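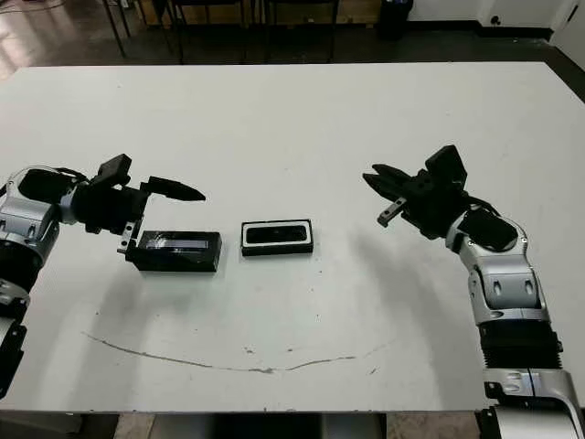
Written by the Grarnudico workshop robot bench lead
Updated May 21, 2026

Getting two arms to put a box in its tray (without fighting each other)

So you've got both arms bolted down, both grippers open and close when you tell them to, and now you want them to do a job together. Great, this is the fun part! I'm going to walk you through the first two-handed task I set up on our shared bench, which is picking up a black box with the left arm and setting it into a shallow tray that the right arm steadies.

I started on this in April and made every mistake going, so feel free to skip a few of mine.

Start with the table. Ours is big and white, and I love it for this, but dark glossy parts on a white top will throw you a curve. The arms drop soft shadows across everything, and my detection script (I call it Jornon, don't ask) kept grabbing a shadow edge as if it were the side of the box. Turn your threshold down until only the box and the tray show up with the arms parked, then move the arms in and check again.

Next, lay out the parts. Box near the left gripper, tray to its right and a little farther back, with a strip of bare tabletop between them. You want that strip. My first layout had them touching, and the left fingers shoved the tray away on every single approach.

Now the grippers. Close them by hand with the power off and look at how the fingers meet. Then set your speed limit to 100 in the config file and leave it there. I know 500 is tempting — I tried it, and I spent the evening re-zeroing a wrist.

Teach the left arm these poses, in this order:

1. Hover above the box, fingers open.
2. Down to grasp height, fingers on either side.
3. Close, then lift straight up.
4. Over the tray, then down slowly.

The right arm only needs 2 poses: parked, and holding the rim. Have it go to the rim and wait there before the left arm leaves its hover. If your controller has a shared lock, use it. Mine is on port 2798, and both arm scripts ask it for permission before they cross the middle of the table.

Run it dry first, no parts, hand on the stop button. Watch the wrists more than the fingertips! Those boxy modules on top stick up higher than you'd think, and they're the first thing to bump when both arms lean in.

Once the dry run is clean three times in a row, put the parts back and go. If the box lands crooked, nudge the last pose a tiny bit and save it under a new name so you can always go back.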